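Bottle sorting, week 8: grip force and the wrist offset

April 20, 2021
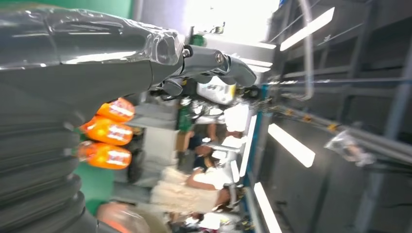

Most of this session went on the wrist offset. Since the Hebden meeting the arm had been closing about a finger's width to one side of where the planner said it should. I had blamed the calibration board, and I was wrong. The tool frame in our config still had the length of the old mounting plate in it. Sandra Furnival found it by reading the file from top to bottom, a thing I had put off for two sessions.

With the right length in, the error at the fingertips dropped to something I could not measure with a steel rule. I left the board calibration as it was.

The task for the Rilley student round is simple on paper. Bottles start in a row at one side of the bench, and the arm has to pick each one, carry it across and set it down upright. Teams get 8 minutes. A bottle that falls over may be picked up again by the arm but not by a person, and a fallen bottle is a much harder pick than a standing one. Our code has no answer to that yet. It detects the fall, logs it and moves on to the next bottle.

Grip force took up the rest of the time. The gripper driver takes a value from 0 to 100 with no units given. At 50 it holds a full bottle without slip but dents the side of a part-filled one, and the dent changes how it stands when released. At 41 there was no dent and no slip at our normal speed. At 41 with the fast motion profile we dropped one at the top of the swing. I have set 41 as the default and capped the acceleration for any move with a bottle in hand. It costs over a second per transfer and I can live with that.

The release also needed work. The fingers curl slightly as they open, so the last contact is a push at the bottle neck. We now open half way, wait, back off along the approach line, then open fully. The wait is hard coded, and I would like it to come from the finger position feedback, but the Pamik library only reports that at the end of a move. If anyone has got it to stream during a move, please leave a comment.

Still open:

Fallen bottle recovery. Sandra has a sketch for a side approach, untested.
Logging. The timestamps from the arm and the camera disagree, and I don't know which one drifts.
Prindura want the entry form with a software summary attached. I will write it.

The round itself is in July. The config fix is in the club repository, on the main branch. If you copied our tool file before this week, change the plate length before you run anything near the bench.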